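The Napkin Event

I joined robotics club at Kultau High because the bus home didn't come until six and the art room was full. That's the whole origin story, sorry! By December I was the person who stayed latest, ate the most vending machine crackers, and had strong feelings about laundry.

The competition was the Tidivberg Cup, and the challenge was folding. You got one cloth, one table, two robot arms and 60 seconds a fold. A perfect fold was worth 100 points, and they took points off for every corner that didn't line up. Our team was called Cenau, after a typo on the sign-up form that we all got attached to (it was supposed to be Canoe, and I have no idea why it was supposed to be Canoe).

We practiced at the long brown table in the back of the shop. The left arm we called Lefty. The right arm we called Gladys. Gladys did most of the corners because she was better at it, and Lefty mostly hung around waiting for his turn, like me in gym class.
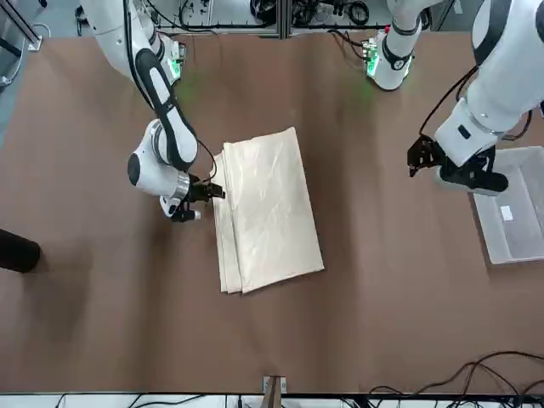 Fakhoury wanted to know why we didn't just glue the corners together and be done with it. This got a bigger laugh than it deserved, and then we spent ten whole minutes looking through the rule book to see if glue was banned. It was. Page 19, right after the part about pets.

So, no glue. We went back to collecting demonstrations, where you steer the arms by hand through a fold, again and again, and the program learns from all of it. The goal on the whiteboard was 500 folds before winter break. I did so many that I started folding in my sleep, and my mom came in one morning and found my pillowcase in a perfect square at the foot of the bed. She took it pretty well.

The hard part was the layers. A person can feel whether they've got one layer or three between their fingers, and you don't even think about it! Gladys couldn't feel a thing. She had a camera by her wrist and that was it, so I'd sit with my nose almost on the monitor, whispering "just the top one, just the top one," as if she could hear me.

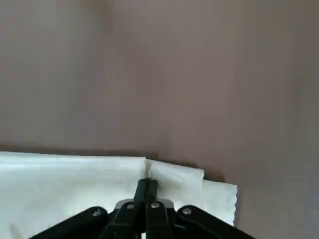
I whispered to Lefty too, so he wouldn't feel left out. He dropped everything anyway. One afternoon he let go of the same corner so many times that I put my head down on the bench and told him I was quitting and joining yearbook. Then I looked up and the shop was almost dark, with just the green rings glowing on the arms, and I felt bad. I apologized. To a robot arm, out loud, with my coat already on.

I didn't quit, obviously. I took my coat off, missed the six o'clock bus, and ran the fold again from the top. I slowed everything way down. I quit going for the very tip of the corner and tried grabbing a little farther in, where the cloth had some body to it. My hands were sweating like I was the one getting judged.

"Come on, Gladys," I said. "Nice and easy."

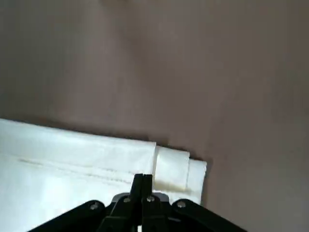 The Morning of the Cup

We loaded the van at seven, and it was so cold that the cables had gone stiff. I had the practice cloth in my coat pocket for luck. Somewhere on the highway I took it out and folded it on my knee, then shook it open and folded it again, and by the time we pulled into the parking lot the whole back seat was asking for a turn.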